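# How to write a character bio for your superhero comic (without boring everyone to death)

I've rewritten the bio for my own heroine more often than I've drawn her boots, and I draw her boots a lot. So this is the method I've ended up with, for anyone who is making a comic at home and has reached the dreaded "who's who" page. 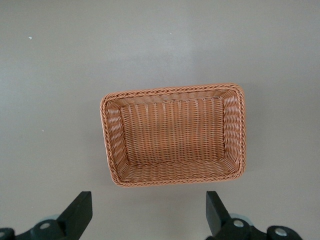
My heroine is called Onora. She can hear any metal object within a mile, she has a bad temper, and she lives in a made-up harbour city called Ploltimance. Her first bio ran to 1890 words. It started with her grandmother. I was terribly proud of it and two friends read it on the same evening and both asked me what her powers were, which I'd put on the third page, after the shipwreck!

## What a bio is for

Somebody picks up issue four at a market stall. They like the cover. They want to know who the woman in the green coat is and whether they can start here. Your bio has to get them up to speed before they put the comic down again, so it needs the name, what she can do, what she's after and who's in her way. The rest can live in the comic.

Mine is now 136 words and I still think there's a sentence in it that could go.

## Step 1: Say it out loud first

Before you type anything, explain your character to someone at the kettle. Record it on your phone if you can bear your own voice (I can't, but I do it anyway). You'll skip the dull bits without noticing, and you'll lean on whatever you find exciting. When I did this I never mentioned the grandmother at all. I went straight to "she can hear a key turning on the other side of town and it drives her up the wall".

Write down the first thing you said. It's very often your opening line.

## Step 2: Put the power and the problem together

A power by itself reads like a shopping list. Strength, flight, fire hands, fine. Tie it to something awkward and the reader gets a person as well. Compare these:

> Onora has the ability to sense metal over great distances.

> Onora hears every coin, nail and tram rail in Ploltimance, and she hasn't slept properly in years.

Same information, more or less, but the second one makes me want to give her a cup of tea. Try three or four versions of yours. Don't polish them yet, just get them down, even the silly ones.

## Step 3: Pick one origin detail

One! I know. You've got a whole timeline in a ring binder, so have I, and mine has coloured tabs.

Choose the moment without which there'd be no hero. For Onora it's the night the bell foundry burned. Her school, her brother's boat, the years she spent in Bragança learning to fence: all of it happened, some of it is even drawn, and none of it is in the bio. If you're stuck, cross out one event at a time and see whether the story still stands up. Stop when it falls over.

Fencing did creep back in, by the way, as two words ("trained fencer"). You can smuggle quite a lot into two words.

## Step 4: Introduce the villain by what they want

My baddie is Jirum. For ages his part of the bio said he was "a ruthless and mysterious figure with a dark past", and you could stick that on any villain in any comic in the shop. What he wants is silence. He's melting down the city's bells, one parish at a time, and the awful thing is that Onora would rather like some silence too. Once I'd written that down the two of them sounded as though they belonged in the same book.

So, finish this sentence for yours: "He wants ___, and he'll ___ to get it." Then take out any adjectives that have wandered in. Sidekicks and teams can be handled the same way, but keep to a line each. If your team has nine members, name the ones who turn up in this issue and give the others their own page later.

## Step 5: Choose your tense and stick to it

Present tense for who she is now, past tense for the origin. I used to slide about between the two in a single sentence and it made my own head spin. Go through with a pencil and circle every verb; it takes a few minutes and you'll find at least one stray.

## Step 6: Cut 40 words

Whatever length you've got to, take out 40 words. Things I nearly always find:

- "begins to", "starts to", "finds herself"
- the second half of any pair ("brave and courageous", oh dear)
- the name of a street, a weapon or a cousin that never comes up again
- anything that gives away the end of a story you're hoping to sell

Leave it overnight and read it in the morning, aloud, standing up. If you run out of breath halfway through a sentence, break it there.

## A few bits I get asked about

**Should I include height, weight and eye colour?** If you like stat boxes, have a stat box! Just keep it separate from the prose.

**Real name or hero name first?** Whichever one is on the cover.

**When should I update it?** I redo mine every April, before the small press fairs get going, and again if I've killed anyone off.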